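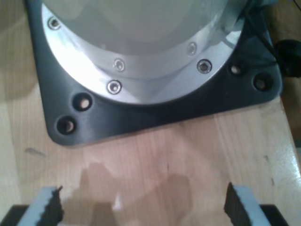
Nodard: ferry port call records

Version 2, 5 Mar 2020

I put this together in my evenings because I wanted to know how long ferries spend alongside when the weather's bad, and the only tables I could find were scanned timetables (lovely to look at, hopeless to sort). So I started typing, and it grew!

What's in it

There are 1238 port calls in calls.csv, one per row, all from the Prarcombe berth. Each row has the ship's name, arrival and departure in local time, which ramp was used, and the wind speed at the harbour mouth. Of those, 701 also have a fuel note, kept separately in fuel.csv. Join the two on call_id and please don't join on ship name, I tried it and got a right mess.

Most of the calls are by the Vemero, a freight and passenger ship on the overnight run. The Zein only turns up from August onwards, when she took over the daytime sailings.

Things to watch for

Times are as written in the berth log, so a ship that came in just before midnight and left after it will look as if it left before it arrived. Add a day and you're fine. Blank wind speed means no reading was taken, and a zero really is a flat calm.

Fuel notes say "low sulphur", "scrubber" or "shore power". I've left the spelling mistakes in the remarks column, partly because I like them.

Changes since version 1

Ramp numbers fixed for 736 rows (I'd swapped them over, sorry). Cancelled sailings are out of the main table and have their own file, cancelled.csv.

Using it

Take it, chop it up, make charts. A mention of Nodard would be nice. If you spot a wrong time, open an issue with the call_id and I'll check it against the log.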